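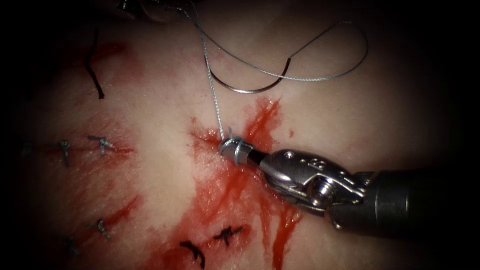 Stitching along an incision

Priltham superstore, shop floor and car park check, 1st May

Entrance doors: pass. Both sets open fully and the new mats lie lovely and flat. A big improvement on March!
Aisles: pass. All 11 clear from end to end, even by the bakery, where the cages usually pile up.
Trolley bay: needs work. 2 trolleys with loose wheels, tagged and taken off the floor.
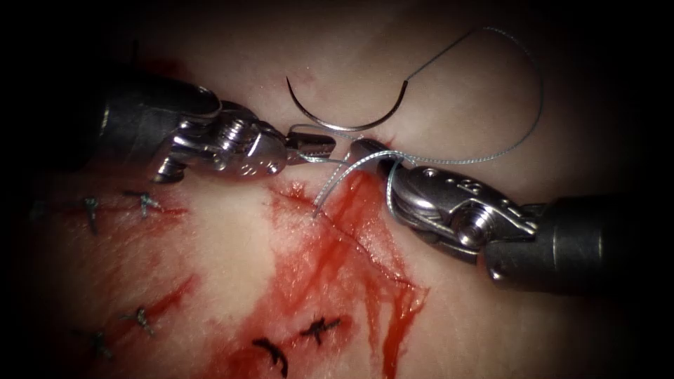
Please get them mended before the weekend rush, as we had all 80 in use last time. Chilled aisle: pass, floor dry, signs to hand.
Fire exits: pass, apart from a pallet of Alora squash left near the back door (moved while I was there, thank you).

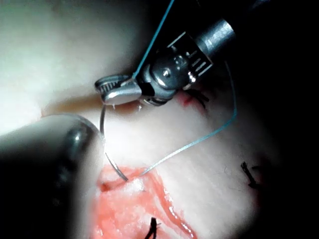 Belus asked whether the pallet could stay if it left a gap. No, please keep that whole stretch clear.
Car park lights: all working, great stuff.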